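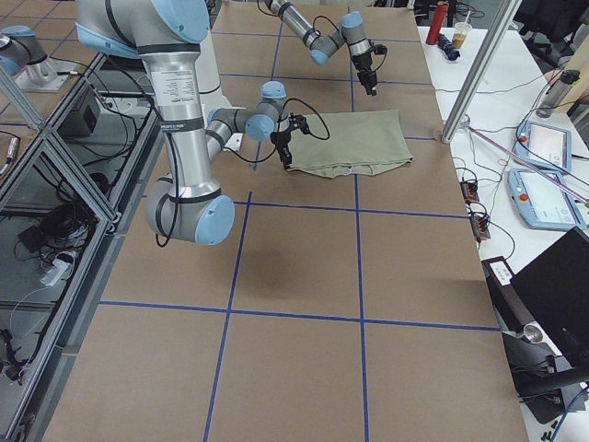 Olivgrünes Tuch, gefaltet, auf braunem Papier mit dunkelblauem Klebeband

Lesezeit: 2 Minuten

Tücher falten auf einem abgeklebten Tisch

Wer viele Geschirrtücher, Servietten oder Putzlappen zu falten hat, kommt mit einer festen Unterlage schneller voran. Man braucht Packpapier von der Rolle und ein farbiges Klebeband, das sich vom Papier gut abhebt. Dunkelblau auf Braun sieht man auch abends bei Lampenlicht noch.

Papier auslegen
Das Papier straff über die Tischplatte ziehen und an den Rändern festkleben. Liegt es in Wellen, rutscht der Stoff beim Glattstreichen mit. Vorher den Tisch abwischen — Krümel drücken sich durch.

Felder kleben
Zwei lange Streifen in Längsrichtung, dann die Querstreifen darüber. Die Felder dürfen ruhig größer sein als das gefaltete Tuch. Ich messe nur den ersten Streifen aus und lege die anderen nach Augenmaß.

Falten
Tuch flach hinlegen, von der Mitte nach außen streichen, eine Kante am Klebeband ausrichten. Einmal längs zur Hälfte, einmal quer. Danach die untere Kante prüfen, dort wirft der Stoff gern Falten. Mit der flachen Hand nachziehen, nicht am Zipfel zerren. Etiketten und lose Fäden kommen nach innen. Fäden abschneiden, nie abreißen.

Stapeln
Dicke Tücher nach unten, dünne nach oben. Die geschlossene Kante zeigt nach vorn, dann lässt sich ein einzelnes Tuch herausziehen.

Asger Toft aus Brarnusbridge schreibt mir, dass er die Felder mit Bleistift beschriftet: Küche, Bad, Werkstatt. Bei gemischter Wäsche lohnt sich das. Das Papier hält bei mir bis zum nächsten großen Waschtag, Flecken vom Bügelwasser stören nicht. Klebeband vor dem Altpapier abziehen.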